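Packing bench, Wednesday, started 8:40

Continuing the shoe return packing trial. Last entry left off with the mailer bags, which I have given up on for anything with a stiff sole. Back to cartons.

Stock on the shelf this morning: one bundle of the Jernby single-wall cartons, plus what was left of the Josura ones after the June order. The Josura board is heavier and the flaps stay where you fold them, but the bundle is nearly gone and Tshabalala has not confirmed a price on the next lot. Using plain brown cartons for all of today so the results can be compared.

Set up on the white table. Carton open, top rim clear, long side facing the bench. Tape gun and labels moved to the side cart, they kept getting in the way last time.

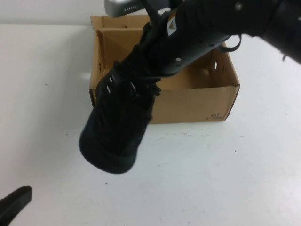
Shoe, job 737

Black knit sneaker, rubber sole with a wavy edge. Knit uppers are a nuisance for this. They give when you press on them, so the shoe can measure fine in the hand and then sit differently in the carton. The sole is what decides the fit. I measured along the sole and ignored the upper.

Things to check on a knit shoe before it goes in, for whoever takes over the bench:

Run a thumb along the seam where the sole meets the upper. Grit collects there and ends up on the floor of the carton.
Look for pulled threads, tags, bits of lint on the dark yarn. Note them on the card, don't pull them.
No tape anywhere near the knit. I lost a sample to that in the spring.

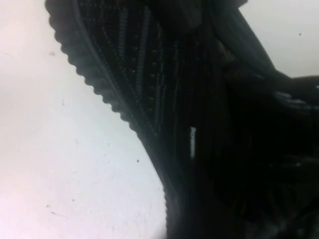 Olga Pinheiro
Packaging technician, Tristthorpe returns bench

Orientation. My earlier note said sole down, toe to the short wall. I want to change that. With the sole down the upper ends up under the flaps, and if someone leans on the carton while taping, the knit takes it. Sole against the long wall leaves more room on top for the paper. Same amount of paper either way, 62 g, weighed on the small scale. Going with sole to the wall until someone shows me a reason to switch back.

For pairs, heel to toe as before. I have not tried pairs in this carton size and would not assume it works.

Carton condition. These get reused on the bench and it shows after a while. What I look at between runs is the corners first, then the rim, then the inside walls. A creased corner is fine for trials and not fine for shipping. Small scuffs inside don't matter. A ragged flap edge matters only if the tape has to land on it.
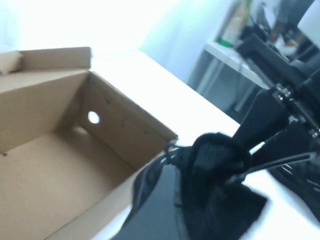

I also want to settle the round hole question. A hole in the wall is handy for getting a finger in and lifting, but dust gets through it, and on a black shoe dust shows right away. For storage longer than 5 days I would put a label over the hole from the outside. For same-day shipping leave it open.

To do: ask Tshabalala about the price again, find the missing scale weight, start a fresh card for the next job number. Paper roll is low.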